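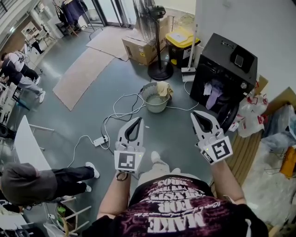 Pre-ride bicycle check for the Drumelberg Heritage Ride, with our comments

Shares 52 | Comments 887

Welcome back to everyone who rode with us before, and a very warm hello to those coming for the first time! The list gets a little longer each February, mostly thanks to things that went wrong on the hill out of Steken, and I have tried to put a comment beside each point so you know what our checkers will be looking at. Old bicycles are very welcome (they are half the pleasure of the day), but an old bicycle has to stop just as well as a new one.

Please go through it at home first. The checking tables open at 8 am in the yard behind the old schoolhouse, and every bicycle needs a ticket on the handlebars before it goes to the start.

1. Brakes, front and rear
Squeeze each lever hard and try to push the bicycle forward. The wheel should lock.
Comment: Rod brakes are fine if the pads meet the rim squarely. Last year we turned back several lovely roadsters with pads gone hard as slate. New pads are cheap, so do treat yourself.

2. Tyres
Look for cracks in the side walls, bulges and anything stuck in the tread. Pump up the night before and check again in the morning.
Comment: A tyre that has gone soft overnight will not get you round, however nicely it holds while you are standing in the yard chatting.

3. Wheels
Spin each one and watch the gap at the brake pads. Run a finger lightly across the spokes for loose ones, with the wheel still.
Comment: A slight wobble passes. A broken spoke does not. We carry a few spare spokes, but they never seem to be the right length for anybody.

4. Handlebars and stem
Hold the front wheel between your knees and try to twist the bars. They should stay put.
Comment: Please be firm about it. The lane past the Hourani memorial is very rough and it finds out a loose stem in no time.

5. Saddle and seat post
Tight, level, and not pulled out past the limit mark.
Comment: Many older posts have no mark. We ask for a good hand's width inside the frame.

6. Chain, pedals and cranks
Oiled, not sagging, no knocking when you rock the cranks from side to side.
Comment: Cotter pins are the usual trouble on older machines. Give them a look a week ahead, as they can be slow to find in the right size.

7. Mudguards, baskets and flags
Nothing loose, and nothing that can swing into the spokes.
Comment: We love the flags and the old newspaper placards! Tie them at two points, please, and keep them behind the saddle.

8. Bell and lights
Bell on every bicycle. Rear light for anyone on the long route.
Comment: The road under the Clinetti bridge is dark even at noon, and drivers coming down from the crossroads have the sun in their eyes.

9. The rider
Helmet for all under sixteen, and strongly asked of everyone else. Long skirts and wide period trousers clipped or tucked on the chain side.
Comment: Costume is a big part of the day and I would hate to put anyone off it. A bit of ribbon at the ankle does very well. Water, a coat and something to eat as well - the tea stop is a fair way round.

If your bicycle fails on one point, come back to the same table when it is mended and you won't have to queue again. Anything that can't be put right can be left in the schoolhouse, and you are welcome to join the walk around the birthplace and the graveyard instead - it leaves at 10.30 am and finishes with soup.

1,284 views
836 likes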